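Mirncombe Remembers — archive room and exhibit check
24 November 2025
Checked by: Gregor Cruickshank
Copy to: Kenneth Urquhart

**Front hall**

- [x] Both exits clear, doors open fully from inside
- [x] Emergency lights come on with the test switch. All 11 of them! First clean run we've had.
- [x] Timeline panels fixed to the wall. The inquiry panel had a wobble in September and it's rock solid now — lovely work with the new brackets.
- [ ] Ramp edge strip. Lifting at the street end, and the families will be using it for the anniversary evening. Please fix first.

**Listening booths**

- [x] Headphone cords tucked away
- [x] Content notice posted before the testimony recordings, large print copy beside it
- [ ] Booth 2 stool has a loose leg. I've taken it out.

**Archive room**

- [x] Temperature log filled in daily
- [x] Witness statements boxed and off the floor. The count came to 1,752 pages, matching the Zimar index exactly. I was thrilled with that one.
- [x] Original march banners flat, tissue between layers
- [ ] Samuel collection: 6 boxes still need lids. The letters to the coroner are in there and they're wonderful, so let's get them covered.
- [ ] Step stool needs new rubber feet

**Fire and electrical**

- [x] Extinguishers in date, pins in place
- [x] Kiter projector cable rerouted along the wall, no trip risk
- [ ] Alarm panel label has faded. Reprint.

Kenneth, the place is in great shape for the anniversary. Ramp first, then lids, and I'll come back to sign off the open items.
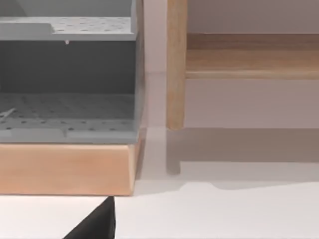 Gray shelving, upper shelf perforated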